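1/ Skoltuvdale district has opened sign-ups for its records and budgeting course for town office staff. It starts in May and runs on Saturday mornings at Hallthorpe.

2/ The course is free for district employees. Contract staff pay 100 up front and get it back if they finish.

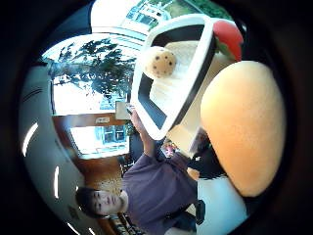 3/ Aba Yakubu teaches the budgeting half. Fuseini Ametepe has records, including how to answer a public request for files within the deadline.

4/ Last year almost 500 people in the district offices applied and most were turned away. This time there are 11 groups, so the wait should be shorter. Prindorby staff can apply too.
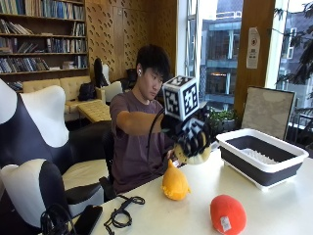

5/ You need a signed form from your supervisor. Scans are fine. Send it to Nana Korletey at the training desk, not to payroll. Payroll will only forward it and you lose a week.

6/ I asked Mawuli Aryee whether the certificate counts toward a grade increase. He said yes for clerks, still undecided for inspectors. I'll post again when I hear.

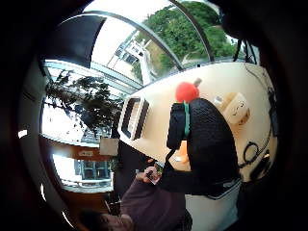
Black backpack and a few things on the table.

7/ Doors open at 8:30. Parking is behind the building.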